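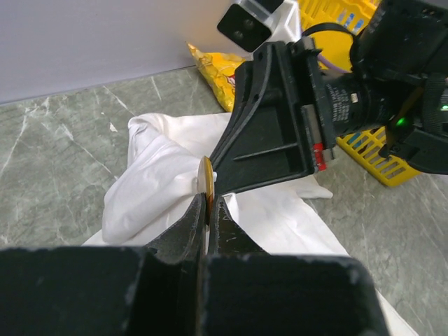 Two Arms, One T-Shirt: My Month on the Leader Handles

If you've wondered why I've been slow to answer messages since April, I've been folding laundry. By remote control. Sengar needed another operator on the two-arm station, I said "sure, how hard can it be," and I've now recorded 852 demonstrations with my own two hands and have opinions about all of them.

For those of you who joined the newsletter after the spring issue, the setup goes like this. I sit at a pair of leader handles, and the two arms on the bench copy whatever my hands do. Every try gets saved with the camera video and the joint positions, and the whole pile goes over to Brijesh Gautam, who trains the policy on it. We want 2000 good ones before he starts the next round. The team total across all tasks is 2703, but a lot of those are from the old bench and he won't mix them in (I asked, twice).

The coin was my favorite thing to practice. You pinch it upright between the fingertips of one gripper, bring the other finger in from above, and try not to send it flying. It's tiny, and you get no feeling back through the handles, so you do it all by eye. I was terrible at it for days and then all at once I was only sort of bad!

T-shirts are a different kind of trouble. A coin is always the shape of a coin, but a crumpled shirt is a new shape every time you let go of it, and a lot of my early tries were just me hunting for a sleeve. Sneha Pathak sat with me through a whole session and kept saying "slower, slower, the robot has to learn that wiggle too." She's right. If I hesitate and poke at the collar four times, that's in the data, and Brijesh's policy will happily learn to poke at the collar four times.

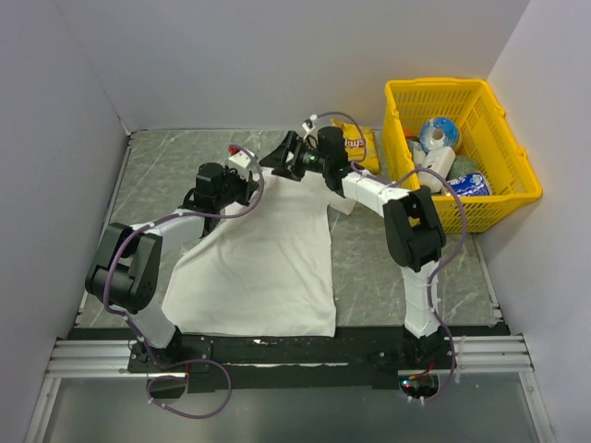
What I'd Tell a New Operator

Bring the two grippers together only when you need to. When they're nearly touching over the top edge of the shirt it is very easy to bump wrists, and a bump means throwing out the try.

Pick a pinch point before you move. I say mine out loud, which drives Arnout Van der Linden up the wall, so sorry Arnout.

Stop after 16 tries and get up. My worst demos are all late ones, when I'm tired and start dragging the cloth along the table.

Don't fix a bad start. Delete it, toss the shirt back down and go again.

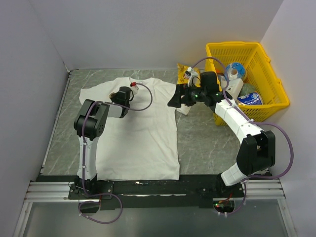
Getting the shirt flat is where I lose most of my time, so that's what I'll be working on until the next issue. My plan is to record it as its own short task, stopping once the neckline is at the top and the body is spread out, and leave the folding for a second recording. Sleeves are the fussy bit. With the left one out to the side and the right one partly tucked under the other gripper, I have to decide which arm backs off first, and I keep deciding differently, which Brijesh tells me is bad for training. So from now on the right arm goes first, every time. I've also gotten into the habit of checking where the purple cable is before I lift, as it can loop right over the shirt from the left wrist and I'd rather not pull on it.

Babita Nigam has offered to take half of the flattening tries, and we're going to compare our styles side by side. If you'd like a turn on the handles too, drop me a note and I'll put you on the sheet. You don't need any robot background, just some patience with sleeves.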